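Open day at the Prulden refurbishing works, Lurkbridge

Filed under: Days Out, Secondhand Tech

The flyer promised 3000 used computers "given new life" every month. I paid for parking and went to see.
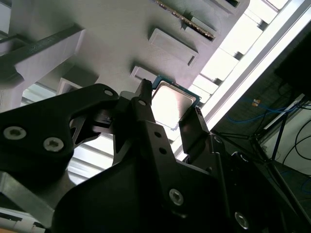

A desktop processor at Prulden.

What I wanted was a straight answer on the warranty. It's 90 days, parts only, and you pay the postage. The guide called that generous. Kiiskinen, across the river in Clostov, gives a full year, and I said so.
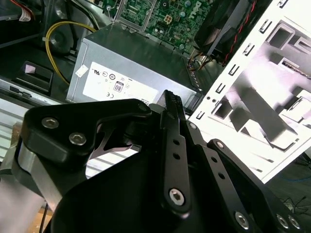 She moved on to the landfill figures, which came from Prulden's own brochure. I asked who checks them and was handed another brochure.

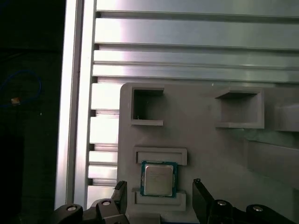 The shop

Laptops started at $400. I've seen the same model online for $60 less. The coffee was free and tasted like it.

Next open day is in April. I'll probably skip it.

14 shares | 2 comments

dellboy_77: Mine died on day 93.

Marsh Lane: We had a nice time, the parking was a ripoff though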